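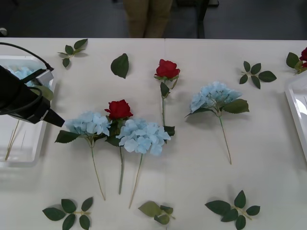
Progress report to the Amadi Fund, October 2023
Prepared by Adaeze Ojo, Zivstead Flower Library

This report covers the period since our July update. It sets out what has been done with the stock, what it has cost so far and what is left to do before the grant closes.

The flower library lends artificial flowers for weddings, funerals, school plays and care home events. Borrowers take a set away in a box and bring it back within 7 days. The Amadi grant pays for replacing worn stock, for new storage at the Travorik Road unit, and for the hours needed to sort everything properly.

Lending has been steady. We sent out 50 sets in the period, most of them for funerals and small receptions. Three sets came back incomplete and the borrowers have been written to. Two have replied and will pay for the missing pieces.

The main job this quarter has been going through the mixed boxes. Before the grant, flowers were put back in whichever box had room, so roses and hydrangeas ended up together with their stems crossed and the leaves pulled off. We now lay everything out on the white table, heads all at one end, and check each flower before it goes into a tray.

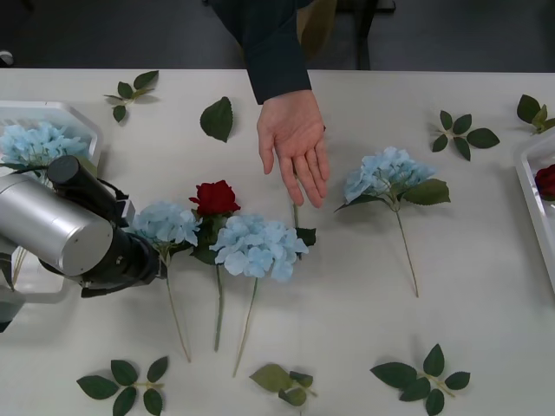 STOCK AND SORTING

The red roses and the blue hydrangeas are our most requested lines and were done first. Each stem is checked for bends, a loose head and missing leaves. Anything sound is wiped and put away. Anything with a loose head is set aside for gluing, and anything past repair is stripped for parts. The hydrangeas take longer than the roses, as the florets drop when a head is packed too tightly and have to be pushed back on to their pegs one at a time.

We have passed 165 flowers as fit to lend. The peonies and the white lilies have not been started.

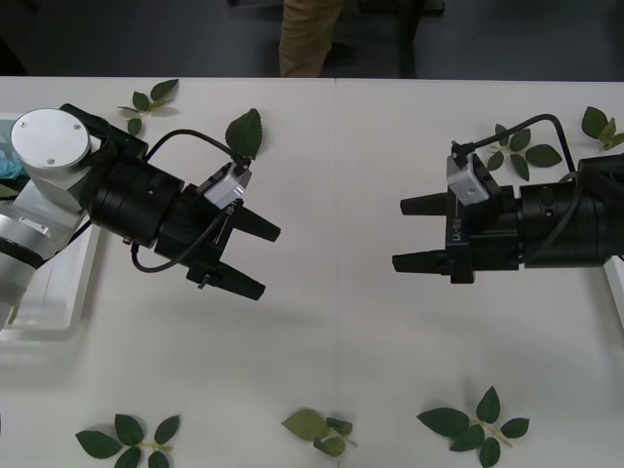
Spare foliage was not in the original plan and we would like to carry on with it. When a flower is stripped, the leaves are often still good, and a rose with a bare stem can be made lendable again in a few minutes. Until now the spares went into a carrier bag and nobody could find a match. They are now sorted by shade and by type, with small sprigs kept apart from single leaves like the serrated one on the table. Most of what we have is dark green, with a few lighter pieces, and the lighter ones are harder to use up because they show against the older stems. We have asked Fostosell whether they sell foliage separately from the flowers and are waiting for a price.

Storage is behind schedule. The shelving for Travorik Road was delivered short of one upright and could not be put up until the supplier sent another. Filled trays are stacked in the office in the meantime. Spending on storage is therefore lower than forecast, and we expect it to catch up once the remaining boxes are bought.

Roses are nearly finished. What remains is the final check on the single stems, which are lent individually for buttonholes and table settings and need to look right from every side.
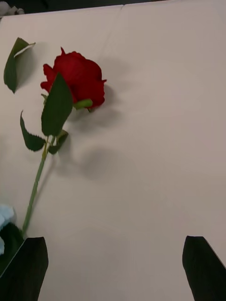 Ladi Afolabi read this report in draft and asked for it to be recorded that the single stems should be priced separately from the sets, as they wear out sooner and are borrowed by different people. Ladi would also like the loan period for them shortened to 3 days. We agree with the first point and will bring revised charges to the fund with the next report. The loan period will stay as it is until the stock list is complete.

Still to do:
Peonies and lilies to be checked and repaired
Shelving to be put up and trays moved across
Labels for the foliage boxes
Stock list to be typed up and a copy sent to the fund

No change to the total grant is requested. We do ask for permission to move a small part of the storage money to glue, wire and spare foliage, and would be grateful for a decision before the next order goes in.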